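Re: Play kitchen, wooden or plastic, and what to put in it?

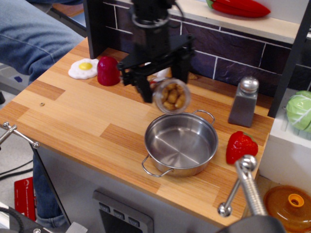
Which bits of toy food last longest with a mixed group of under-fives?

The solid one-piece ones, by a mile. Anything held together with Velcro gives up in a couple of terms, and the fabric ones go grey however often you wash them.

Hi all,

Sorry for the slow reply, I've had a houseful. I'm going to answer in bits under what Nabila wrote.

On Thu 15 November, Nabila Hamdy wrote:

> We've been offered a play kitchen for the toddler room and have a bit
> of money left to kit it out. Do people go for proper little metal pans
> or the plastic ones? And is it worth buying food sets, or do the children
> end up using conkers and pasta anyway? Ours is a small room and I don't
> want it to turn into one more box of stuff to pick up at the end.

Pans first. Metal, please! A shallow stainless steel one with a looped handle on each side is what I'd go for. Ours came from Fusden and have been dropped on a tiled floor more times than I'd like to think about. The plastic ones look sweet in the catalogue but they crack at the handle and then you've got a sharp edge to worry about. The only thing against metal is the racket (my colleague in the next room has views on this) so put a rug down if you can.

I do like a butcher-block type top with the pale and honey strips, it makes the whole thing feel like a kitchen somebody cooks in. We had a painted white one before and it showed every single felt tip mark. And the dark brick-look tiles with white grout are lovely behind it, much nicer than the stickers we had that somebody small peeled off in one afternoon.

Food: you need much less than you think. A fried egg is non-negotiable, ours gets served to every visitor, including the man who came to read the meter. After that a strawberry, a cabbage and a red chili, so there are some different shapes and colours to talk about, and a salt shaker because they all love shaking things over a pan. I bought the big Domański basket when we started, and most of it is still in the cupboard. If you're ordering from them the egg is on its own as number 2780 and I think the chili was 1002, but do check as my catalogue is an old one.

As for pasta and conkers, yes, they'll use them, and I'd let them. But do keep real nuts well away from the toddler room, peanuts above all. Apart from allergies they're a choking risk at that age. If you want something in a jar for pouring I'd leave it until the older ones are in, and sit with them.

> Also how do you store it all?

On the shelf above the counter, mostly! Chili up there, cabbage on the cabinet at the side, egg at the back of the worktop. It looks a bit like a shop and they put things back in the right place because they can see where the gap is. We've got 13 pieces out at the moment and that's plenty. I tried the Muvosex tubs with the lids and all that happened was everything went in one tub and the lids became hats.

One more thing, if the kitchen you've been offered is the Fastel, ask whether the screws are still with it. Ours came with 2 missing and it wobbled until June, when my brother-in-law finally brought his drill round.

Let us know what you go for, and if you want the rest of my Domański basket you're very welcome to it, I just need the cupboard back.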